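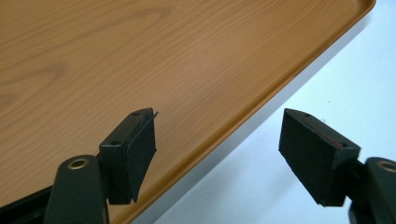

The tray on the white table, with its raised rim.

How I look after my wood-grain trays (and get the tea rings off)

Friday, October 30, 2026

I have far too many trays. There's the breakfast one, the one that lives on the footstool, a round one I bought at Clenley market and have used twice, and the orangey-brown one that comes out more or less every day. I love that one. The grain goes across it in fine close lines with some bigger darker arches in it, and when it's clean it makes even toast look like a bit of an occasion.

The trouble is that trays get treated like tables. Hot mugs, sticky jam jars, a wet vase, and then they go back behind the microwave with whatever was on them still on them. Mine had got to the stage where paper napkins stuck to it. So I worked out a routine, and a few of you asked me to write it up after the post on chopping boards.

What you need

Two soft cloths (old cotton T-shirts are perfect)
Washing-up liquid
A bowl of warm water
A soft old toothbrush
Cotton buds
Bicarbonate of soda
A little furniture wax, if your tray's finish can take it

I use the Flusix wax in the small tin, which was 90p in the sale bin at Zinchenko, my nearest hardware shop. I went back for more and they'd sold out, typical!

Before you start

Work out what sort of surface you've got. Put a drop of water somewhere that doesn't show, the underside of the rim is a good place, and leave it for a few minutes. If it sits there in a bead, the tray is sealed and you can clean it fairly normally. If it sinks in and leaves a dark spot, it's bare or oiled wood and you need to be much meaner with the water. Let the spot dry and go gently from there.

Put the tray on something flat and pale if you can. I do mine on a white table because crumbs and drips show up on it, and I can wipe them away before they end up back on the tray.

Step 1: Crumbs first

Tip the tray over the sink and give the back a tap. Then go round the inside of the rim with the dry toothbrush, corners included. Rounded corners are easier than square ones, but crumbs still pack themselves in where the base meets the edge. Do this bit dry. If you go in with a wet cloth you get a sort of toast paste, and then you're there all evening.

Step 2: Wash

One small squirt of washing-up liquid in the bowl. Dip the cloth, wring it out hard, then wring it again. Wipe along the grain, from one end to the other, and turn the cloth over when it looks grubby. Don't forget the top of the rim - it's where everybody's fingers go, and mine was properly tacky.

Please don't soak it. I left a tray in the sink overnight last February and it came out shaped like a crisp.

Step 3: Sticky bits and rings

For jam and syrup, lay the damp cloth over the patch for a couple of minutes and it should wipe away. No scraping with a knife, however tempting.

For tea rings on a sealed tray, mix a teaspoon of bicarb with just enough water to make a paste. Dab it on with a cotton bud, rub very lightly with the grain, and wipe off with a clean damp cloth. You might need to do it again. Try it on a hidden bit first, as bicarb can dull a shiny finish.

White cloudy rings are a different thing, they're usually moisture caught in the finish. Leave those for a few days in a dry room before you do anything at all. I've had two fade away by themselves.

Step 4: Dry it

Dry it straight away with the second cloth, then stand it on its edge so that air gets to both sides. Keep it away from the radiator. I give mine up to 55 minutes if I'm planning to wax, and if I'm not I just put it away when it feels dry.

Step 5: Wax, if you're waxing

Check the tin to see if it suits your finish. Then the tiniest bit on a dry cloth, rubbed along the grain and over the rim, left for as long as the tin says, and buffed until the cloth slides. Too much wax goes smeary and your mugs will leave tracks in it (ask me how I know). I skip it completely on anything plasticky.

Storing them

Upright, like books, with a tea towel between each one. My Clerneo plate rack holds four trays if I put the big one at the end. It doesn't hold the round one, so that's still on top of the fridge.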